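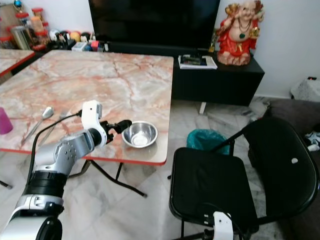
Figure 2. Arm and gripper above a domestic table, with a steel bowl, a spoon and a fork on the table top.

4. Working rules for tabletop collection in furnished rooms

4.1 Scope

The rules in this section apply to teleoperated arms working at household tables in rooms that stay furnished during a session. They cover the table, the objects on it, the cabling, and the floor within reach of the arms. They do not cover mobile bases in motion, which are treated in Section 5. The rules were first written for the Esstead sites and were later adopted, with changes to the cable clauses, at the Ivel sites. Where the two versions differ, the Ivel wording is used.

4.2 Room state

Furniture and personal items outside the work zone are left as found. Early drafts asked operators to clear shelves and cabinets behind the table. This was dropped after the first January review, as cleared rooms gave backgrounds that were too much alike. Figure 2 shows a room under the present rule: the television, the stacked jars and the statue on the cabinet all remain in place behind the work area. Screens are kept off for the whole session. A screen that comes on during an episode ends that episode, and the recording is marked as void.

Chairs may stay beside the table, but must lie outside the swept volume of both arms. Folding chairs are checked for lock before the arms are powered. Loose bags and cloth on the floor are allowed only beyond the base clearance line, set at 336 mm from the outer edge of the base.

4.3 Table and objects

Any table that passes the load check may be used, including folding tables. The check is made with the legs fully open and the table pushed by hand from each side. A table that shifts during the check is braced or replaced. The table height is entered in the session record and is not changed between episodes.

Objects are placed according to the task card. For the tableware tasks the card gives a start region for each item and leaves the angle free. Utensils may lie parallel or crossed, but may not overlap unless the card says so. Partial hiding of an object by the arm or its cable is accepted, as in Figure 2, where part of the fork is behind the cable. An episode is not restarted for this reason alone. Polished metal is also accepted without matting spray; reflections are treated as part of the data.

4.4 Cable routing

Cable faults were the most common cause of stopped sessions in the first phase. The present rule has four clauses.

(a) The wrist cable leaves a free loop large enough for full wrist rotation in both directions.
(b) The loop must not catch on the table edge at any pose on the task card.
(c) Below the elbow, the cable runs alongside the arm and is tied at two points at least.
(d) No tie is placed across a joint.

Clause (b) is tested by moving the empty gripper slowly to each corner of the start region. Coppens wrist mounts need a longer loop than the Junico type, and the two are not mixed within one session.

4.5 Approach and contact

The gripper approaches the table at reduced speed once the fingers are within 50 mm of the surface. Contact with the table top is permitted but must not be used to stop the arm. When one arm is idle, it is parked with its fingers outside the start region. The idle arm may appear in view of the head camera, and its position is logged along with that of the active arm.

4.6 Compliance

Of 2,330 episodes recorded under the rules, 1,722 passed the automatic checks at the first attempt. Manual review then removed those with placement errors or missing table heights, which left 1,506 for release. Most manual rejections came from the record sheet and had no link to arm motion. The sheet has since been shortened, and table height is now a required field.

Two limits should be noted. The clearance line was set for a single base type and has not been tested on wider bases. The load check depends on the judgement of the operator, and no force value is given. A measured push test is planned for the next version of the rules, using a hand-held gauge at the midpoint of each side of the table.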